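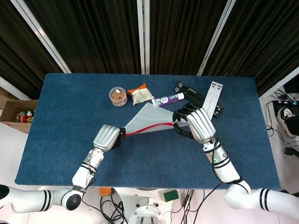

Both hands on the zip bag, Coltport open day.

From: Naveed Pirzada
To: members list
Date: Jan 17, 2020
Subject: Re: Coltport open day, was it worth the train fare?

Asif Mughal wrote:

> I had to miss Coltport as I was on call. Did anyone go? The flyer
> promised "household tasks performed by a two-armed robot" and I would
> like to know which household. Also whether Gilleck are still
> thinking of one for the packing bench, or whether that was
> just something somebody said over lunch.
>
> Also, was there food.
>
> Asif

Asif,

I went. There was food, in the sense that there were biscuits, and by the time our group was let through there was the plate the biscuits had been on. Take a sandwich if they do it again in April.

It's a twenty-minute walk from the station, the last part of it along the ring road, and the sign for the open day was on the inside of the door. They signed in 53 visitors before lunch and had planned for 25, so we went round in batches and I spent a good while in a corridor with a man from Böttcher who wanted to talk about conveyor belts. I now know more about conveyor belts than I did.

The demonstration was the bit you'd have liked. Two white arms at a table covered in dark blue carpet, each with a proper hand on the end, silver on the back with black fingertips. No suction cups, no pincers. The job when I got to the front was a plastic bag with a red zip strip, the sort you put half an onion in and find again at Easter. One hand pinches the corner where the strip starts, the other takes hold further along, and between them they pull the bag out tight across the table. I've attached the picture I took at that point. You can see the plastic is properly stretched.

I know how that sounds. My nephew can hold a bag. But I've spent enough years watching machines fail to pick up anything softer than a brick to be quite taken with it. A thin bag changes shape every time you touch it, it's see-through, and it has no particular opinion about which way up it is. The Caris people, whose software runs the thing, said bags had given them more grief than everything else put together. Their engineer told us 7 goes out of ten was a good morning. She said it without blinking, and I liked her for it. The sales chap next to her looked at his shoes.

At the back of the table they had a few other things out: a tub of something brown and crumbly (nuts, I think, and the closest I came to lunch), a packet of snacks, a tube of toothpaste. I asked about the toothpaste. They hope to get the cap off by summer. I didn't ask about putting it back on, as I haven't managed that in my own house.

Questions were cut short because the next batch was already in the corridor. I did get two in. The first was speed, and the answer was "it depends", followed by a slide. The second was what happens if you put your own hand in the way, and the answer was that it stops, and please don't. Someone at the back asked the price and was given a brochure with no price in it. I have a copy. It runs to a page and a half about "partnership".

As for Gilleck: yes, they were there, two of them, with lanyards. They bag up 270 small orders on a slow day and would very much like not to. They looked interested right up until the seven out of ten, after which they looked at the brochure. I'd say it was more than lunch talk and a fair bit less than a purchase order. You know them better than I do, so ring them if you want it from the source.

Was it worth the fare? The off-peak one, yes. I'd go again to see how they get on with the zip itself, as our batch was moved along before anyone tried to close it.

I can scan the brochure if people want it, but someone will have to remind me how the scanner works.

Naveed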